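Flardale twin tuner box, worth it?

yolandi_o
Anyone here own the Flardale recorder? Mine drops the second tuner whenever I record two channels at once. Signal says 50 on both.

PraveshR
Sounds like your splitter. I swapped mine for a Joubert and I've had no trouble since June.

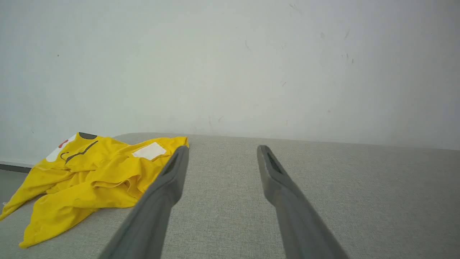

Euan Kerr
Disagree, I went through 2 splitters and it still dropped. Rolling the firmware back to 552 is what fixed it for me – you do lose the series link though.

PraveshR
I'd never give up series link for that!

yolandi_o
Ok, splitter first then, it's cheaper. Does the rollback wipe the drive? I've got 300 shows on there lol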